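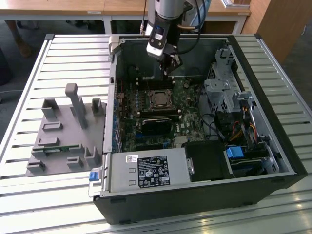
Negin Kordestani asked after the October session whether the memory has to come out before the processor, and whether a tower that is going to be stripped completely may be worked on upright. The memory should be removed first. The case should be on its side for the whole procedure, with the open side facing up.

The instructions apply to desktop towers received at the Osholm workshop for parts recovery. They replace sheet 523.

Before opening the case

Shut the computer down, switch off the power supply at the rear, and disconnect every cable. Press the power button once and hold it for 5 seconds. Put on a grounded wrist strap. Lay the tower down, remove the side panel, and store the panel screws in a labeled tray.

Photograph the cable routing before anything is unplugged. Orange, yellow, red and black power wires often share one bundle near the drive cage, and the data cables may cross over them. Cables that obstruct the memory slots may be moved aside but should not be pulled tight.

Removing the memory

1. Locate the slots and the latches at their ends. On some boards only one end has a moving latch.
2. Press the latch outward until the module lifts.
3. Hold the module by its short edges and raise it straight up. Do not rock it from side to side.
4. Place it in an antistatic bag. Bags hold one module each.
5. Close the latches again on the empty slot.

Removing the processor

The cooler must be taken off before the processor can be reached. Loosen its screws in a diagonal pattern, a half turn at a time, and unplug the fan lead. If the cooler does not come free, twist it gently; do not pry against the board.

With the processor exposed, wipe off the remaining thermal paste using a lint-free cloth and alcohol of at least 80 percent strength. Release the lever, open the retention frame, and lift the processor vertically by its edges. The contacts in the socket must not be touched. Fit a socket cover if the board is to be kept, and lower the frame over it.

Smaller heatsinks fixed to the board stay in place at this stage. Expansion cards and drives are covered in part 4.

Recording the parts

Enter each part in the Mesard register on the day it is removed, with the tower number and the technician's initials. Damaged latches, bent contacts and missing screws are to be noted in the remarks column. Questions about the register should be addressed to Keyvan Abbasi.

Revised December 2023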